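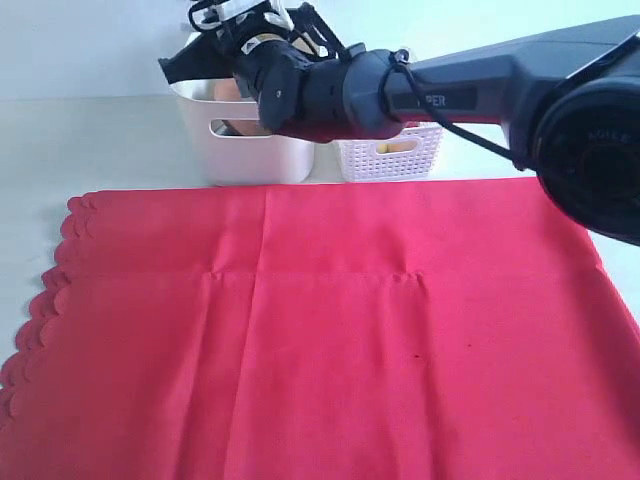
*The table-setting station at Jidex, with the sorting baskets behind the cloth.*

The engineer who runs household trials at Jidex puts the state of the field in terms of thickness. "A ball is easy. A cup is fairly easy. Anything that lies flat on cloth is still a problem, and most of what you find on a dining table lies flat on cloth."

The group works on clearing and setting tables, a chore picked for its mix of object sizes. Over the past month it logged 131 attempts at picking up cutlery. In 17 of them, the fingers closed on fabric as well as metal and the run was stopped. Another 8 ended with the piece pushed out of reach.

"On a bare tabletop you can touch down and slide," the engineer says. "On cloth, if you touch down too hard, you move the cloth, and then every position you measured is wrong." 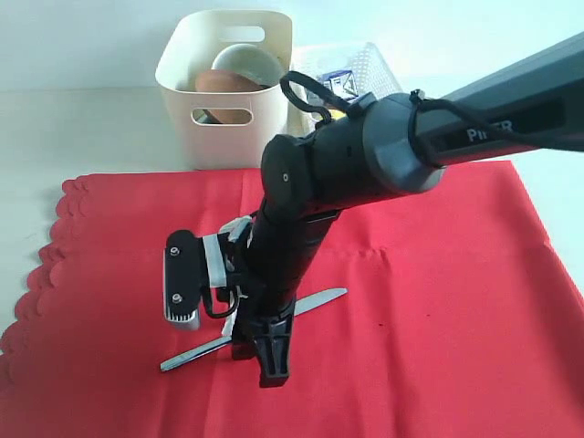

A table knife is the standard test piece. Its handle is thicker than its blade, so the grasp point matters, and polished metal gives poor depth readings under ceiling lights. The planner, known internally as Hidden, approaches from above at a steep angle and slows down for the last 30 millimeters.

Creases add a second difficulty. The group stopped ironing its cloths in March – "people don't iron for the robot" – and the success rate dropped. It has since recovered in part, mainly through retraining on wrinkled fabric.

Asked when a household might buy such a system, the engineer declines to give a year. Hollmann, a restaurant supplier, has asked for a shop-floor version that would only sort clean cutlery into trays. That job has fixed lighting and no cloth, and the engineer considers it close to ready. "Clearing after a family dinner is a different specification. There's food on things. There are napkins on top of things."

The next round of tests will use patterned cloths.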